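Home Files Issues Wiki History

# preston-pantry-prices

Shelf prices for packaged food, typed up by hand from paper receipts. One row per item per receipt. Small set, messy in places, fine for teaching or for trying out a cleanup script.

## What's in it

- prices.csv — 681 rows
- stores.csv — 9 stores, all in Preston or just outside
- units.csv — pack sizes, where I could find them

Columns in prices.csv: receipt_id, store_id, item, pack, price, on_sale. Price is what was paid, after any discount. Tax is not in there. on_sale is y/n/blank, blank means the reciept didn't say.

## Known problems

Item names are whatever the till printed. "CRKR SLT" and "SALTINES" may be the same thing, no guarantee. Only 516 rows have a pack size. The rest I left empty, don't fill them with the mean please.

Ortner receipts fade fast. 6 of them were half gone by the time I got to them, prices ending in ? are my best guess. Strip the ? before casting to a number or the import will fail.

Fliltov changed its receipt layout in March — after that the discount is on its own line, before that it's folded in. I tried to make both match. Probably missed a few.

Duplicates: check receipt_id + item + price. Two of the same thing on one receipt is two rows, on purpose.
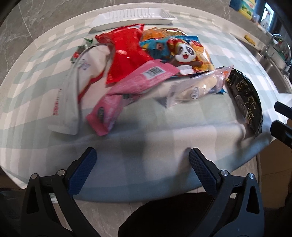 ## Loading

Comma separated, UTF-8, header on the first row. Item names with commas are quoted. Vulteck's importer chokes on the quotes, so use the tab version in /alt for that.

## License

Use it for whatever. A link back is nice, not required.

## To do

- merge the obvious name variants
- unit price column
- sort out store 4, it moved and has two adresses

Last updated: 18 Jul 2023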